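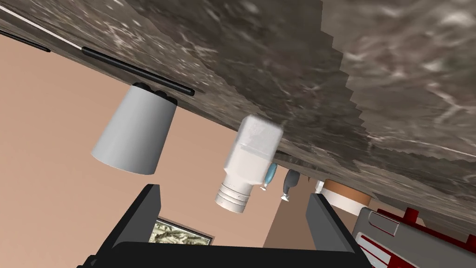
Wie eine Handkamera eingestellt wird

Ein Roboterarm, der Dinge greifen soll, braucht eine Hand und etwas, womit er sehen kann. Bei vielen Armen sitzt die Kamera direkt über dem Greifer. Sie fährt jede Bewegung mit. Dreht sich das Handgelenk, dreht sich auch das Bild, und ein Tisch kann darin schräg oder kopfüber erscheinen. Für den Rechner ist das kein Fehler. Er muss nur wissen, wie die Kamera in diesem Augenblick gehalten wird.

Der Arm in diesem Text heißt Nartey. Eingerichtet wird er von Hakim Tarigan, Techniker in der Werkstatt Gollex. Bevor der echte Arm eingeschaltet wird, prüft er alle Einstellungen in einer Simulation. Das ist ein nachgebauter Raum im Computer, mit Wänden, Möbeln und einem Greifer. Stößt der Arm dort gegen einen Schrank, geht nichts kaputt.

Erster Schritt: die Nullstellung

Jedes Gelenk hat einen Winkelgeber. Das ist ein Messgerät, das meldet, wie weit das Gelenk gedreht ist. Steht der Arm in der Nullstellung, müssen alle Geber null anzeigen. Weicht einer ab, wird der Unterschied in das Programm eingetragen. Man nennt diese Zahl Versatz. Bei Nartey war der Versatz am dritten Gelenk 1,974 Grad.

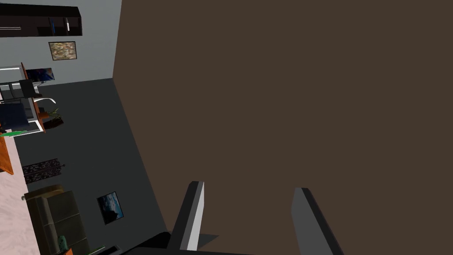
Zweiter Schritt: die Finger

Der Greifer hat zwei Finger. Sie werden ganz geöffnet und wieder geschlossen, und das Programm merkt sich beide Endpunkte. Dieser Vorgang wird viermal wiederholt. Danach wird der Abstand zwischen den offenen Fingern gemessen. Er beträgt bei diesem Modell 51 Millimeter. Ein breiterer Gegenstand passt nicht hinein und muss an einer schmaleren Stelle gefasst werden.

Dritter Schritt: Kamera und Hand

Kamera und Finger sitzen nicht am selben Punkt. Der Rechner muss deshalb umrechnen: Was die Kamera sieht, liegt von den Fingern aus gesehen ein Stück daneben. Die Umrechnung heißt Hand-Auge-Kalibrierung. Der Arm betrachtet dabei einen festen Punkt aus mehreren Richtungen. Kommt jedes Mal derselbe Ort heraus, stimmt die Rechnung.

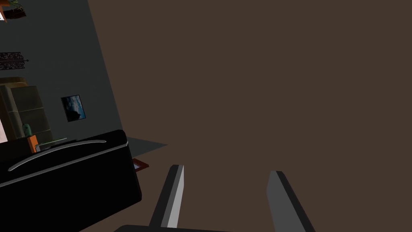
Große, einfarbige Flächen sind dafür schlecht geeignet. Eine Kamera findet auf ihnen keine Stelle, die sie wiedererkennen könnte. Ecken, Kanten und Muster sind besser.

Was später nachgeprüft wird

Schrauben lockern sich, Kabel werden steif. Jarlath Ó Briain, der bei Gollex für die Wartung zuständig ist, wiederholt am echten Arm jeden August alle drei Schritte. Die neuen Werte trägt er in das Wartungsheft ein und vergleicht sie mit den alten.

Wörter zum Nachschlagen

Greifer: die Hand des Roboters
Versatz: Unterschied zwischen angezeigtem und richtigem Wert
Kalibrieren: ein Messgerät mit bekannten Werten abgleichen

Stand: Januar 2020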